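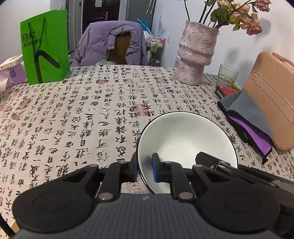

Gredmont opens new kitchen and wardrobe showroom in Mallby

MALLBY, 22 Feb 2026

Family-owned kitchen maker Gredmont has opened the doors of its new showroom in Mallby, and everyone at the company would dearly love you to come in, pull open a few drawers and stay for a cup of tea while you're at it.

The showroom takes over the old Godinho furniture building, which many locals will remember from buying their first dining table or being dragged around it as children on a rainy Saturday afternoon. It has 200 square metres of floor space over one level, with complete kitchens, two laundries, a walk-in pantry and a row of built-in wardrobes, all set up at full size so that people can get a proper feel for bench heights and walkways before they commit to anything.

"We've been making kitchens for 20 years out of a workshop with one tiny office at the front, and we used to spread the samples out on the bonnet of the ute if the weather was kind," said Gredmont founder Ilídio Tavares. "Our customers have been very patient with us. It's lovely to be able to offer them a chair at last, and somewhere the kids can sit and draw while Mum and Dad argue about handles."

The centrepiece of the new space is the Plirkiva range, which Gredmont's design team has been working on since June. Plirkiva is a modular system, made in the company's own workshop, and it has been planned with older homes in mind, where the walls are seldom straight and the floor may well run downhill towards the back door. Cabinets come in narrow steps of width, the kickboards can be trimmed on site, and the corner units have been redrawn from scratch after a good deal of grumbling from the installers.

Doors and drawer fronts are offered in 142 combinations of colour and finish, from plain matte whites through to deep greens and a warm timber grain that has already become something of a favourite around the office. Every one of them is on the sample wall, and visitors are welcome to borrow pieces overnight to see how they look at home under their own lights.

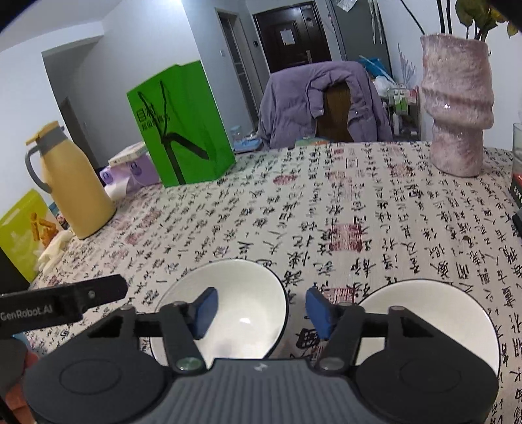

Lead designer Beatriz Bastos said the team had spent a long time talking to past customers about what they would change if they had their kitchens over again, and the answers weren't always what she expected.

"I thought it would all be about island benches, and there was some of that, of course," Ms Bastos said. "But mostly people wanted to talk about where the bin goes, and having a power point inside the pantry for the toaster, and a drawer deep enough for the big stockpot. One lady rang me back twice because she'd thought of something else about her cutlery. I was so grateful to her, and her idea for a shallow second tray is now in the standard range."

Design appointments at the showroom are free and usually run for an hour or so, though nobody will be hurried out if they need longer. Customers are asked to bring rough measurements and a few photos of the existing room if they have them. A hand-drawn plan on the back of an envelope is perfectly fine, and a final measure is always done at the house before any order goes to the workshop.

Showroom manager Fathima Akanda, who joined Gredmont as an apprentice cabinetmaker, will look after visitors along with kitchen planner Martim Amaral. Ms Akanda will also run a series of evening sessions on planning a renovation, covering budgets, the order in which the trades need to come through, and how to keep a household fed when the stove is sitting in the carport.

To celebrate the opening, customers who sign up for a full Plirkiva kitchen before the end of June will receive $2000 towards drawer fittings and internal storage. The offer covers new orders only and can't be combined with other discounts.

The showroom is open Monday to Saturday, with evening appointments by arrangement. There is parking at the rear of the building and step-free access from the side lane.

About Gredmont

Gredmont designs, builds and installs kitchens, laundries and wardrobes for homes in Mallby and the surrounding district. All cabinets are made in its local workshop and fitted by its own installers.

Media contact

Sérgio Magalhães, Gredmont. Interviews and showroom visits can be arranged on request.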